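Getting two arms to wait for each other (planner setup, part 2)

If you did part 1 you've got Vustus installed and both arms homing nicely. Now we make them share a table, which is where my April went!
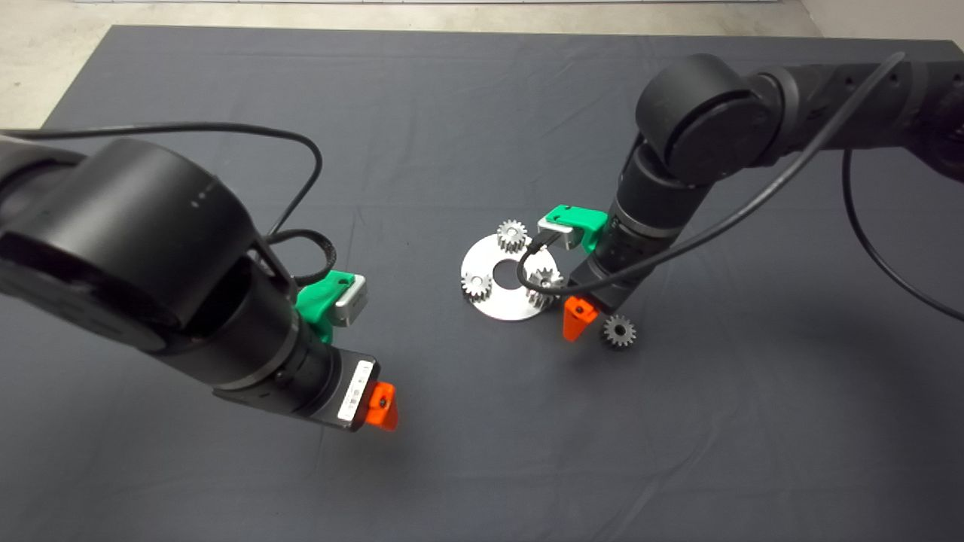
Start with one planning scene for both arms. I ran two separate planners for ages and each one treated the other arm as thin air. Open your scene file, put both arms under the same world, and set the padding to 10 mm on every link. Don't forget the cables. I model mine as a fat capsule over each wrist (ugly, but it does the job).

Next, the gears. I give each one its own task with a pick pose, a place pose and a "zone" tag. The middle zone is the shared one, so it gets a lock. An arm asks for the lock before it plans into the middle and gives it back once its wrist is clear:

acquire middle
plan pick, plan place
execute
retreat, release middle

Release after the retreat, please. I had those two swapped and spent a whole Monday reading logs. The bad move was on line 986 and I'd scrolled past it 19 times, argh.

Set the planner timeout to 900 ms. If it runs out, have the arm drop the lock and try again from its park pose, so the other one gets a turn. Barış Avcı suggested mixing up the retry delay a little too, and that cured the after-you-no-after-you thing mine were doing.

Try it at slow speed with no gears first, then one gear, then the full set. Part 3 is getting the teeth to mesh, and I'm still fiddling with the force settings for that one.

Questions? Use the contact form | © Kekwood Notes | Back to top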